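Brukitach – relevés de sorties en ski de randonnée
Version 6
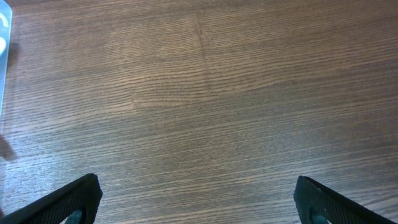
Le jeu rassemble 2094 sorties notées sur les pentes autour du refuge de Zollerard, de novembre à la fonte. Une ligne correspond à une sortie d'une personne. Deux personnes qui montent ensemble donnent donc deux lignes, reliées par le champ groupe.

Contenu
sorties.csv – le tableau principal, séparateur point-virgule, encodage UTF-8
itineraires.csv – les noms des itinéraires et leur altitude de départ
lisezmoi.txt – le présent texte

Champs de sorties.csv
id : entier, stable d'une version à l'autre
groupe : entier, vide si la personne était seule
mois : de 1 à 12
heure_depart : heure locale, arrondie au quart d'heure
itineraire : code repris dans itineraires.csv
denivele : en mètres, montée seulement
neige : poudreuse, dure, transformée, croûtée, inconnue
niveau : déclaré par le skieur, de 1 à 5
chutes : entier, à la descente
remarque : texte libre, souvent vide

Origine des données
Les sorties ont été saisies dans le carnet Okano, puis exportées et nettoyées avec les scripts Karabulut. Les dénivelés supérieurs à 2000 mètres ont été relus un par un ; la plupart venaient d'une montre restée allumée dans la voiture. Les sorties de moins de 90 mètres de dénivelé sont écartées.

Limites
Le niveau est déclaratif et les débutants se notent plutôt haut. Les chutes sont sous-déclarées en neige dure, à en juger par les remarques. Les mois de novembre et de mai sont peu fournis. Le jeu ne dit rien du risque d'avalanche et ne doit pas servir à choisir une course.

Changements de la version 6
Champ heure_depart ajouté. « Croûtée » séparée de « dure » – les anciennes lignes n'ont pas toutes pu être reclassées et restent alors en « inconnue ». Doublons d'export supprimés.

Licence
Réutilisation libre avec mention de Brukitach et du numéro de version.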